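We use cookies to keep you signed in and show posts you might like. Accept all / Manage choices

Soo-ah Ra
Jan 18, 2026

ok suturing thread. been promising this one since May and I finally have a free evening and a cold cup of tea

needle driving. specifically the bit where you're in a narrow fold and there's no room to swing the arc. everyone's knots look fine by month two, everyone's needle passes look terrible

first thing. the needle is curved. you have to go round with it. sounds dumb to type out but watch a tired person at the console and they push. straight line, curved needle, torn tissue

wrist, not arm. turn it and let the curve do the traveling. if you're dragging your whole hand across you already lost the angle, stop, back out, re-grab

where you hold it matters way more than how hard. too near the tip and you've got nothing left to drive with. too near the thread end and it spins on you. I like a bit past halfway back, my old attending liked further, we argued about it for an entire fellowship

second instrument is NOT parked. it's right there under the exit point, jaws ready. half the residents I get leave the other hand off to the side somewhere and then go hunting for it with the needle hanging in the tissue
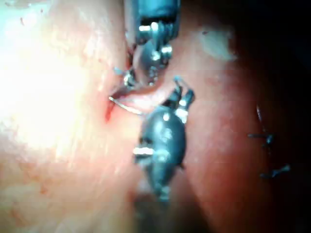 and don't grab the tip when you receive. I know it's the part that's poking out. I know. wait for a little more of the arc, then take it on the body. bent tips are how you end up asking for another one and getting The Look from the scrub nurse

blood. a little red at the edge of a bite doesn't mean panic. look at it, decide, move on. if it keeps filling your view that's a differnt thread

glare!! metal jaws in strong light, you get white spots everywhere and the deep side of the fold goes black. ask for the scope to back off a touch. takes two seconds, people are weirdly shy about asking

thread managment. keep the tail where you can see it. pull through along the path of the curve, slowly, and don't saw. no feel on a lot of these systems so your eyes are doing the job your fingers used to do

practice: I did 30 passes a night on a foam pad w/ a slit cut in it. boring. both directions, forehand and backhand, and yes the backhand ones were ugly until about forever

someone asked re the Cirby pad, yes it's fine, the slit gets floppy after a while so cut a new one. the Laaksonen one holds up better but 2,999 for the full set is a lot for something you stab

also count your needles. every one. out loud. I don't care how late it is

somebody DM'd asking for my left hand drill, will post tmrw if clinic doesn't eat me. tea is now very cold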